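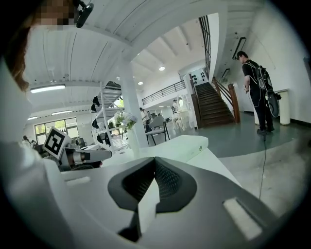 Bergþóra Oddsson thinks the timestamp fix should go in before anything else, and that tuning the pose filter on top of bad clocks is wasted effort. Agreed, after reading the logs again. Order of work changed accordingly.

August 31, 2023. Usham pipeline, gripper pose track.

State at start: the marker on the finger is picked up well when it faces the lens and poorly when the wrist rolls. Detector returns a pose with the two face solutions swapped, the filter accepts it, and the opening width jumps for a few samples. Same thing in the Histdale recordings, so it isn't the new calibration.

Clock first. The image stream is stamped on arrival at the host, the IMU stream at the sensor. Offset between them measured by cross-correlating angular rate from both: 17 ms at the start of a recording, 40 ms by the end. Drift, then, and a constant correction won't do. Wrote a linear fit per recording and applied it in the loader. Old loader kept behind a flag.

Then the flips. Added a check on the second solution: if reprojection error of the two is close, take the one nearer the predicted orientation. If neither is within 20 degrees of the prediction, drop the sample and let the filter coast. Width is now interpolated over the gap and marked as such in the output.

Reran 40 recordings from Ravn overnight set with both changes. Width jumps gone in all but three. Those three have the marker out of view for long stretches, and coasting that long gives nonsense. Needs a maximum gap; have not picked one.

Side effect: the exporter for Rerkgate rejects files with the new interpolated field. Schema is strict on unknown keys. Gizella Gulyás has the schema, asked her to add it as optional.

Fisheye model: residuals still rise toward the corners. Left alone. Refit in September with more board poses near the border.

To do
Max gap for coasting
Unit test for the drift fit on short recordings (fit is unstable there)
Remove old loader once Gizella has merged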